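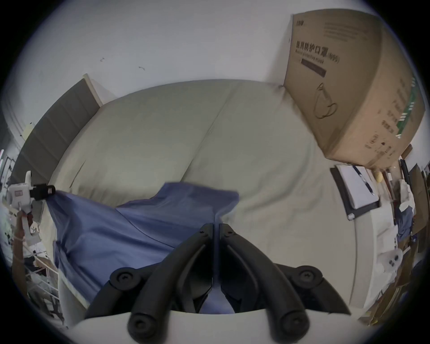

「神作画」という言葉を、今日は少し疑ってみたいと思います。毎期アニメが始まると、初回の放送から一時間もしないうちにこの言葉が流れてきます。流れてくるのはいいんですが、何を見てそう言っているのかがよく分からない。たとえばマットレスの上でくしゃっとなっている青い布、薄くて少し光沢のあるああいう生地を一枚、手描きで動かせと言われたら、どの折れ山に線を入れて、どこを色の塗り分けだけで済ませるか、そこで相当迷うはずです。でも完成した画面でそこを褒めている感想を、私はほとんど見たことがありません。褒められるのはだいたい爆発と、髪と、走るところです。

(ここで会場に聞く。「作画がいい」と書き込んだことのある人、手を挙げてもらう。私も挙げる。)

はい、私も書いたことがあります。だから今日の話は半分は自分への文句です。

自己紹介は配布資料の一枚目に書いたので飛ばします。業界の人間ではなく、見て書いているだけの人間です。制作の内側の話を期待して来た方には先に謝っておきます。内情は知りません。知らない人間が、知らないまま、どこまで言っていいのかという話をします。

■ 点数の話から

題材にするのは『Grurkgate』です。全二クールで、ちょうど後半に入ったところで「化けた」と言われた作品です。見ていない方もいると思うので筋は話しません。必要なのは、第十四話で評価が跳ねたという一点です。

レビューサイトのZirkuraで、第十四話には1,749件の評価がついています。前の回が724件。倍以上です。で、この数字を見て「面白かったから増えた」と書いた記事をいくつか読みました。

本当にそうか。

増えた理由の候補はいくらでもあります。配信のClarexがこの週に無料公開の範囲を広げています。主題歌も切り替わっています。前半を見ていない人が、話題になっているからこの回だけ見たのかもしれない。Zirkuraは視聴したかどうかを確認しないので、見ていない人が押したのかもしれない。どれが効いたのか、件数からは読めません。読めないものを読んだことにしている記事が多い、というのが私の最初の不満です。

(スライドを送る。件数のグラフ。縦軸がゼロから始まっていることを一言。ゼロから始まっていないグラフを載せていた記事の話は、時間があれば。なければ飛ばす。)

点数そのものについても一つ。Zirkuraは十点満点ですが、投稿の分布を見ると十点と一点に寄っています。中間がへこんでいる。平均を出すと八点台になりますが、八点をつけた人はあまりいません。誰もつけていない点が作品の点として独り歩きするのは、妙な話だと思いませんか。

■ 感想を読んでみた

数字が当てにならないなら文章を読もうと思って、第十四話の感想を集めました。Zirkuraの本文つきレビューと、公開の掲示板から拾ったもので、全部で800件です。集めるのに「James」という感想収集用のツールを使いました。便利ですが、短い投稿を勝手に重複とみなして捨てる癖があります。「最高」だけの投稿がいくつか消えました。消えて困る投稿だったかは微妙なところですが、調査としては困ります。なので以下の数字は眉に唾をつけて聞いてください。自分で出しておいて何ですが、私もつけています。

800件のうち、画面の中の具体的な場面を挙げて作画を褒めていたのは40件でした。

(少し間を置く。)

「作画」という単語はもっとずっと多く出てきます。「神作画」「作画やばい」「作画班に休みを」。最後のやつは優しさから書かれているのでしょうが、どの絵の話なのかはやっぱり書いてありません。

では、その具体的な感想が何を挙げていたか。ほとんどが終盤の橋の上の戦闘です。あそこは確かに派手です。カメラが回り込み、背景が流れ、破片が飛ぶ。私も好きです。ただ、あの場面のどこまでが作画で、どこからが撮影処理や3Dの仕事なのか、見ているだけで切り分けられる人は少ないはずです。私には無理でした。一時停止しながら三回見て、途中で自信がなくなりました。

つまり「神作画」と呼ばれているものの中に、作画ではない仕事がかなり混じっている可能性がある。混じっていて何が悪い、と言われるかもしれません。見る側としては悪くありません。でも「作画班すごい」と名指しで褒めるなら、背景や撮影の担当者は同じ画面を作ったのに名前を呼ばれないことになります。

■ 静かなカットのこと

私が第十四話で気になったのは橋ではなくて、中盤の宿屋の場面です。主人公が寝台に腰かけて、脱いだ上着を横に置く。それだけです。三秒もありません。

上着を置いた後に、布が少し遅れて沈むんです。袖の部分が先に落ち着いて、身頃があとからくたっとなる。重さのある生地に見える。冒頭で布の話をしたのは、これが頭にあったからです。薄い生地ならこうはならない。しわの幅も、沈み方も変わる。

(該当カットは権利の関係で流さない。口で説明する。手で上着を置く動きをやってもよい。前にやったら笑われたので、会場の様子を見て。)

ところが、ここで自分を疑わないといけない。私はこのカットを「すごい」と言いたい。なぜ言いたいのか。誰も言っていないからではないか。みんなが橋を褒めているときに宿屋を褒めると、見る目がある人のような気分になれます。これはかなり危ない。静かなカットを褒める人の中には、静かだから褒めている人が確実に混じっています。私がそうでない保証はありません。

それで、同じ回の別の布を見直しました。食堂の場面の前掛け、門番の外套、旗。結果を言うと、外套はそこまで動いていません。旗は繰り返しの動きに見えました。上着だけが妙にいい。担当の原画の人が好きだったのか、演出の指示だったのか、たまたまか。画面からは決められません。推測した名前をネットに書いている人もいましたが、根拠は「この人っぽい」でした。私はこういう当て推量を信用していません。当たることもあるのでしょうが、外れた分を誰も数えていないからです。

■ 「作画崩壊」も同じ

裏返しの話もします。同じ作品の第九話は「崩壊した」と言われました。回された静止画は一枚で、横顔の目の位置がずれているものです。

該当の箇所を通常の速さで見てみました。首を振る動きの途中で、ほんの一瞬です。動いている間の絵を形だけで裁くのは、歌っている人の顔を途中で止めて変な顔だと言うのに似ています。もちろん、本当に調子の悪い回というのはあります。第九話にも、遠くの群衆がまったく動かないところがあって、私は少し寂しかった。でも拡散されたのはそちらではありませんでした。止めて笑える絵のほうが回りやすい。それだけのことが、「崩壊回」という評価として記録に残っていきます。

そして第十四話が「覚醒」と呼ばれるとき、比較の相手として必ずこの第九話が引っぱり出されます。低く見積もりすぎたものと、高く見積もりすぎたものを並べれば、差は大きく見えるに決まっています。

■ じゃあどう書くのか

文句ばかり言うなと毎回言われるので、自分がやっていることを話しておきます。守れていない週もあります。

見た直後には点をつけません。次の日に、覚えている場面を紙に書き出します。思い出せない場面は、よかったとも悪かったとも書かない。見返して確認できたことと、確認できなかったことを分けて書く。「作画」と書きたくなったら、いったん「画面」と書き換えてみる。だいたいそれで意味が通ります。通らないときだけ「作画」に戻します。

この書き方をすると、感想は短くなります。勢いもなくなります。読まれる数も減りました。前に勢いで書いた橋の感想のほうが、丁寧に書いた宿屋の感想よりずっと読まれています。読まれたほうが正しいのなら、私は間違っていることになりますね。

(質問が出そうなところ。先に答えておくと長くなるので、出たら答える。)

・「楽しんで見ればいいのでは」→ いいと思う。楽しむことと、それを評価として発表することは分けて考えている、と答える。

・「専門家でないと作画を語れないのか」→ そうは思わない。どのカットかを言えば、素人でも話ができる。私も素人。

・「Clarexの視聴数なら信用できるか」→ 公表されているのは順位だけで、何分見たら一回と数えるのかが書かれていない。書かれるまでは保留。

・「宿屋のカットは何分何秒か」→ 手元のメモは配信版の時刻。円盤で直されている可能性があるので、必ず配信版と断ってから言うこと。

■ 最後に見てもらうもの

配布資料の裏に、空欄の表があります。左の欄に場面、真ん中に見えたこと、右に推測したこと。次に何か一話見るとき、試しに埋めてみてください。私の記入例は載せていません。載せると、みなさん橋か宿屋を書くので。

右の欄ばかり埋まっても捨てないでください。私の第十四話の表は、最初は右の欄が真っ黒でした。上着の重さの話も、もともとは右の欄に入っていたものです。今でも真ん中に移してよかったのか迷っています。

(残り時間があれば第九話の群衆の話に戻る。なければ質疑へ。マイクは後ろの席から回してもらう。)

お問い合わせ | 資料の無断転載はご遠慮ください | © 画面を疑う会 | ページの先頭へ戻る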